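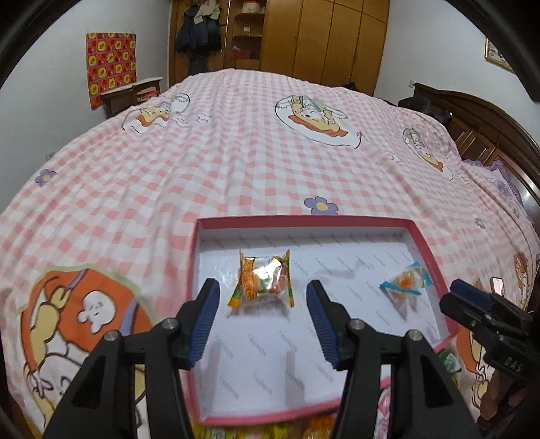

Gripper with blue pads over a box lid, two wrapped sweets inside

What happens to packers' hours when the grippers come in?
Posted by Thilini Miah, February

I pack sweets at Bunon, 96 boxes a shift. From next month some of us go over to using hand grippers so that the Rorkard arms can be trained from what we do. Has anyone been through this? I want to know about hours and pay, and whether I can say no.

Hrvoje Kovačević
We had it at Tannous. Hours stayed the same for the first year. After that two lines went over to arms and the packers moved to checking and refilling. The base rate didn't change but the piece bonus went, and for me that was a real loss. Ask for the bonus in writing before you start. You will be slower with the grippers too – I did 300 sweets in a morning where I used to do far more – so get the target dropped while you're on them. Twisted wrappers are the worst, they slide out if you take them by the end. Your wrists will ache, so ask for breaks.

Fuad Feyisa
depends on the firm. ours was fine

Hélène Landry
On saying no: read your contract for "other reasonable duties". Mine had that, so I couldn't refuse outright, but I did get moved after I spoke to the rep. Hrvoje is right about the bonus. Also ask who keeps the recordings and for how long.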